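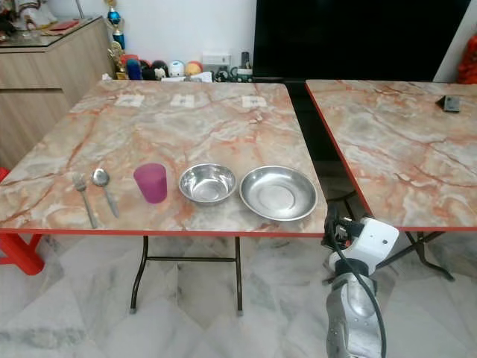 15/02/2018

I have been meaning to write about plates for ages and I'm so pleased to finally be doing it! Regular readers will know that I gave up on the matching dinner service last May. It was lovely to look at, it lived in a cupboard at Poltumgate, and every time I used it I spent the whole meal worrying about chips. Now I'm a complete convert to stainless steel, and I want to tell you how I lay a simple place with it, plus what I've learned about keeping the rest of the house in order (less than I'd hoped, on that second one).

My rule for a weekday table is that one person gets five things and no more. A fork, a spoon, a cup, a deep bowl and a flat plate. With those you can eat soup, rice, stew, pudding, whatever you like. I used to put knives out as well and they came back clean every single night, so they've gone in the drawer until somebody cooks a chop.
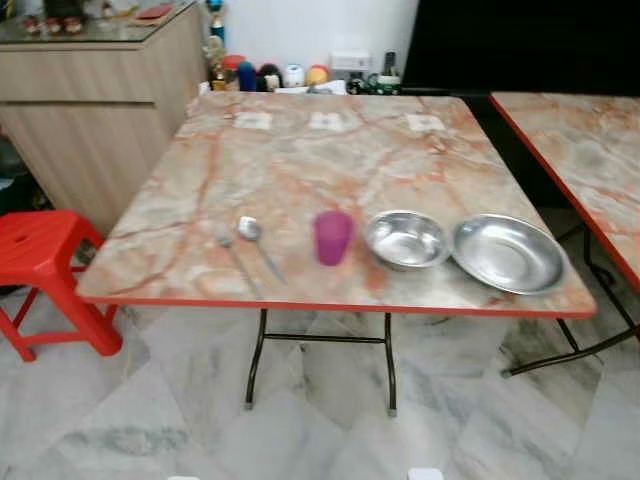 Steel does look a bit stern on its own, I'll admit that, and for a while I tried to soften it with napkins and little mats, which slid about and had to be washed. What it really wants is one bright thing next to it. The purple cup does that job beautifully, and I love how it sits there between the spoon and the bowl against all those orange veins in the tabletop. The folding table itself has that thin red edge too, so there's plenty of colour going on already without a cloth. I'm very fond of a folding table! Two of them side by side will do for a crowd, and they wipe down in seconds.

One tip for buying: go for bowls with a rolled rim. They're so much nicer to hold and to drink the last of the soup from, and they're easier to dry. I paid 33 for my last lot, from the Collet shop, and I'd happily buy them again. The Vandel ones are prettier but the edges felt sharp to me.

Now, the rest of the house. My big plan for this year is to get everything up off the floor, and I'm doing it one corner at a time.
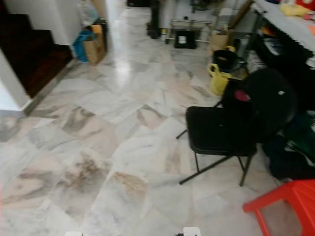
I started with the buckets, as they're the quickest win. Put one inside the other and you've got half your floor back straight away. Cardboard boxes are my real weakness. I keep them in case they come in useful, and then they sit against the wall with a bag hung on the side until I stop seeing them. Under the table is just as bad, it fills up all by itself. I'm going to do the boxes next, then the pile of dark fabric, and I'll mop the marble once there's enough of it showing to make it worth filling the bucket.

If you've got a good way of storing long poles, please leave me a comment, I'd love to hear it.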